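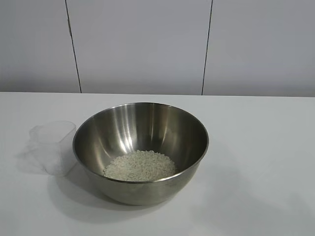
Flesirano Deep Mixing Bowl, Stainless: Review

Bought in December to replace a shallow bowl that threw water over the side every time rice was washed in it. Price at the Stelville outlet was $17. It has been used most evenings for 8 weeks, mainly for rinsing and soaking short grain rice, now and then for bread dough.

Shape. Deep, with a rounded bottom. Rice collects in the middle and stays there when the bowl is tipped to drain. With 2 cups of rice and enough water to cover, a hand can stir at normal speed without slopping. The flat area at the base is small, and the bowl will rotate on a smooth counter if dough is worked hard in it. A damp cloth underneath fixes this.

Rim. Rolled and smooth all the way around. Comfortable to grip with wet hands. It does not pour cleanly. Starchy water runs down the outside unless the bowl is tilted quickly, and a strainer is still needed for the last of it. The Skundbridge bowl of similar size has a spout and does better here, but it is shallower and costs $41.

Finish. The inside is polished and shows water spots if left to air dry. The outside is duller and hides them. Fine scratches appeared on the inner wall in the second week, from a metal whisk. No rust, and no stain after a night with turmeric marinade.

Markings. The maker's page lists no volume lines, and none were found. Measure the rice separately. A clear plastic cup is handy for this, as the level can be read from the side.

Cleaning. Dishwasher safe according to the label. Grains do not lodge under the rim, which was a constant problem with the old Ahmadpour bowl.

Lid. Not included. The one sold separately was not tested.

Rating: 4 out of 5. One point off for pouring.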